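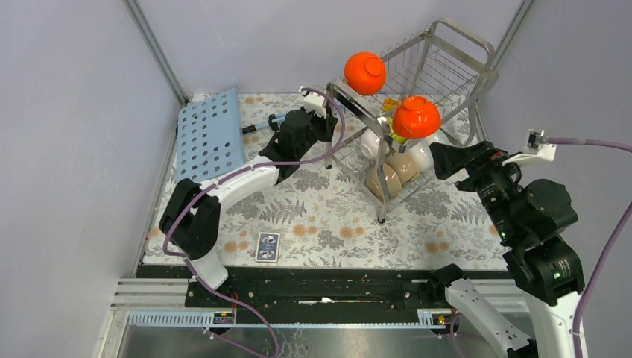 Getting a set-in coffee stain out of a cotton tablecloth

Posted in Laundry and Fabric Care

I have a printed cotton tablecloth that was my aunt's. Somebody set a full mug down on it in March and it slopped over, and I didn't see the spot until I took the cloth off a few days later. It went through the washer on warm and then the dryer before I thought to check it. The stain is now light brown with a darker ring, maybe the size of a saucer. I tried dish soap and a second wash and it looks the same. The print is not very bright to begin with and I don't want to bleach it out. Is there anything left to try, or is it permanent after the dryer? There was milk in the coffee if that matters.
Nataša Stan

3 replies

Haris Papadopoulos
The dryer makes it harder but I would not give up on it yet. Milk matters, so do that part first. Soak the cloth in cool water with an enzyme detergent for an hour or two, then rinse.

After that, use oxygen bleach, the powder kind. Do not use chlorine bleach on a print. Dissolve the powder in the warmest water the care label allows, let it cool to lukewarm, and put the whole cloth in. If you only treat the spot you can end up with a clean circle that looks worse than the stain did. Leave it 6 hours or overnight.

Test a corner of the hem first. Dab some of the solution on, wait ten minutes, and press it with a white rag. If color comes off on the rag, stop there.

Line dry it and look at it in daylight. If the ring is lighter but still there, do the soak again. I had a napkin that took three rounds. Keep it out of the dryer until you are happy with it.

Skesska
vinegar. half vinegar half water, blot it, wash it. works on coffee every time for me

Clovano
Vinegar is fine on a fresh spill. I have not had much luck with it on one that has been through the dryer.

Agree with the soak. One thing to add, check that the cloth is really all cotton. Some of the older printed ones are a blend, and some have a finish on them that holds stains near the surface. If water beads up on it, wash it once in plain detergent before you soak.

Also don't scrub the ring with a brush. I did that on a placemat and the stain came out but the print went fuzzy in that one spot.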